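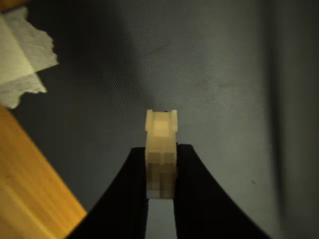
April
Posted by Grigore Enache

We use cookies to improve your experience. Accept | Manage settings

I don't trust anything sold as a "bench system". Margareta Ciobanu sent me a link to the Donwood one, $176 for a rubbery mat and a tray with a logo on it, and I closed the tab before the video had finished. My table is wood, I like the grain, and all I want is for small plastic parts to stop skating off it.

Connector housings are the worst of the lot. They're pale, they weigh nothing, and on honey-coloured timber they may as well be invisible. So the argument for a grey mat is fair enough – I just don't see what the other $100 is for.

The Bruter forum swears by double-sided film underneath. I've tried film. It lets go at the corners first, which is where you need it, and then you're picking bits off the finish for a week. Plain white masking tape over each corner is ugly, and mine always ends up torn and wrinkled, but I've yet to hear a good case against it. An upturned lid makes a perfectly good parts dish too, whatever colour it happens to be.

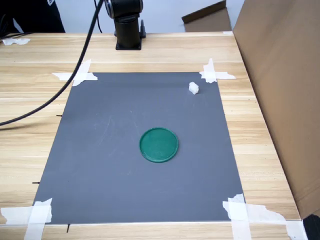 Will masking tape mark the table?

It can if you leave it on for months, so peel it back slowly every few weeks and put down fresh strips.

Margareta still thinks I should clamp the mat down. Clamps get in the way of my elbows, and I'd want to see hers survive a Sunday afternoon first.

Get new posts by email. Unsubscribe any time.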